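2026-10-24

I had been promising Flor Lozano a visit to the Podmont open day for longer than I care to admit, and this fall I finally made the drive up (19 miles of it behind a hay truck, which gave me plenty of time to enjoy the view). Kevin Ospina met us at the door with coffee and name stickers, and off we went!

The sorting hall was the stop I'd been hoping for. I have a soft spot for the plain things in a workshop - the bins, the boards, the tabletops everybody leans on - and Kevin was kind enough to let us linger. He told us the bins are in use 365 days a year, and that the oldest came over from the Vitberg site, where it had already had a long life.

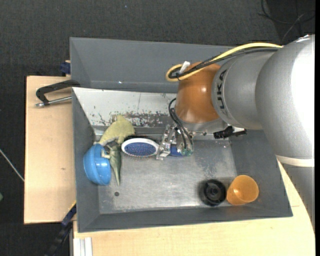 How do they clean the metal bins? With warm water, a drop of dish soap and a soft brush, and then a towel, so that no water sits in the corners overnight.

Flor wanted to know whether scratches matter, and Kevin said they mostly leave them alone. Chipped paint gets a touch-up in December, when Wilson Inga comes by with his little cans of gray and stays for almost 8 days. I'd have loved to see that.

We finished in the canteen with a very good plum cake, and I bought a jar of the local honey on the way out. Parking is behind the main building, and the side gate closes at four.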